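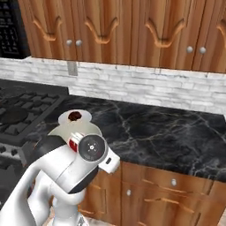 Do You Really Need a Lucky Trick to Get a Visa?

Suppose your aunt lives in another country and she wants to come and stay with you for a while. In many cases she can't just buy a plane ticket. She needs a visa first. A visa is permission from a government that says, "Yes, you may travel here, for this reason, for this long."

To get one, she fills out forms, sends in papers, pays a fee, and often goes to an interview. An officer asks her questions and then the answer is yes or no.

Waiting for that answer makes people nervous. Nervous people listen to all kinds of advice, and a lot of it is pretty shaky. Let's poke at some of it.

"Wear blue to the interview. My cousin wore blue and she got her visa."

Maybe she did. Did anyone check how many people wore blue and got a no? Did anyone ask the people in green? One story about one cousin can't tell you what a shirt does. It's fine to wear clean, neat clothes. The color is up to you.

"Bring a giant stack of papers. The more the better."

Hmm. Say one person brings 200 pages and another brings the 19 pages that were asked for. Which pile would you want to read? The list of papers comes from the government office. It's a good idea to start with that list and keep everything in order. A big fat folder doesn't prove anything if the right page is missing from it.

"Learn your answers by heart."

Try this at home. Ask a friend to memorize three sentences about breakfast. Now ask a question they didn't practice, like "Who washed the dishes?" They may get stuck, even though they know the answer perfectly well. The officer wants to hear what is true. It helps to know your own facts, such as where you plan to stay and who is paying for the trip. A speech is a different thing.

"Pay this company and your visa is guaranteed!"

Be very suspicious of this one. A company can help someone fill out a form. A lawyer can explain the rules, and that can be worth a lot when a case is tricky. But the government makes the decision. Anybody who promises a sure yes is promising something they don't own.

How to test a piece of advice

Here are 4 questions to try. They work on visa tips, and they work on most other tips too.

Who said it first?
How would they know?
Is it written on the government's own website?
Does the person want money from me?

If the answer to the first question is "a friend of a friend," slow down. Rules also change, so a tip that was right when your grandpa applied could be wrong today.

What about the people who say no tip is any good? Be careful with them, too. Some family advice is useful. "Get there early" is sensible. So is "make copies," and so is "tell the truth, even when the true answer sounds boring." You can see why those might help without believing in luck.

Words to know

Applicant: the person asking for the visa.
Petition: a written request. Sometimes a family member sends one to ask that a relative be allowed to come.
Consulate: an office that a country runs inside another country. Many visa interviews happen there.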